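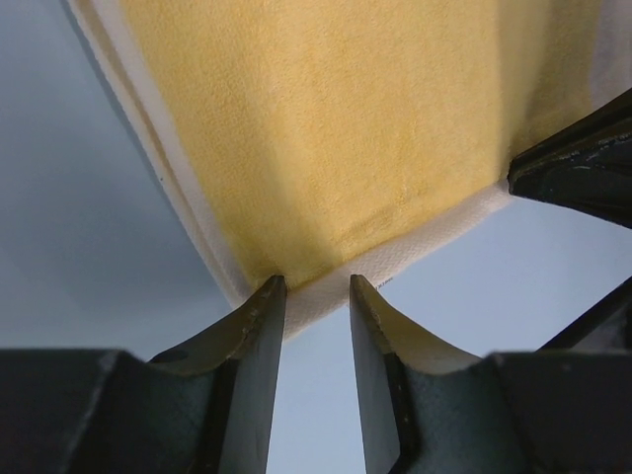 About Rellthorpe Nappy & Linen Service

Hi, I'm Sheena Ogilvie, and I run Rellthorpe. We pick up used cloth nappies, bibs, face washers and cot sheets from homes and childcare centres, wash them properly and bring them back folded. I started it when my second was four months old and our laundry had one working tap and a line that sagged into the lavender. I'd happily have paid someone to take the bucket away!

So I bought a secondhand washer, rang every mum in my antenatal group, and had 12 families on the books by winter. These days it's 262 households plus a handful of centres, and we've moved out of my garage (my husband got his ute back under cover, he's still talking about it).

Who's here

Gus Lyons does the driving and knows every dog on the run by name. Saranya Pinto looks after the wash floor and has very firm views on fabric softener, namely that it ruins a good towel and she won't have it in the building. She's right, too – it coats the loops and they stop soaking anything up. Ilango Alva answers the phone most mornings, so if you've rung about a missing bib you've probably met him already.

I still do a fair bit of the folding myself. I like it, I put the cricket on and off I go. Bibs and washers go in thirds, cot sheets in quarters, and anything with a face on it goes face up, which started as a joke for the toddlers' rooms and is now more or less law. 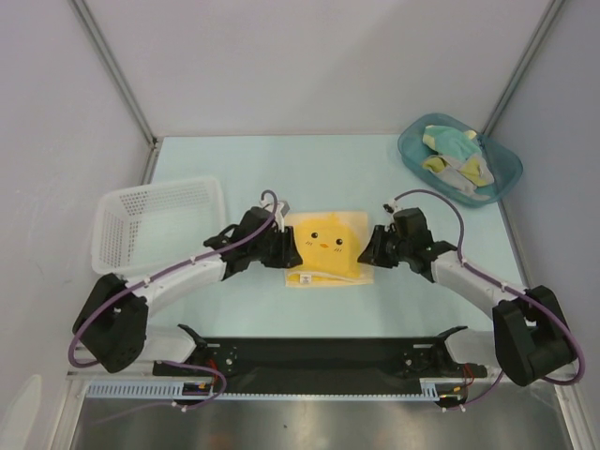
How it works

Leave your bag out by 7 am on your pickup day and we'll swap it for a clean one. No need to rinse, just shake the solids into the loo. We wash hot, use a fragrance-free powder and line dry whenever the weather lets us. Your own things come back to you, labelled, so please pop a name on anything you're fond of.

You can pause for holidays with 2 days' notice, and there's no joining fee. Come and say g'day if you'd like a look around first. Mornings are best, before the dryers get going and it turns into a sauna in here.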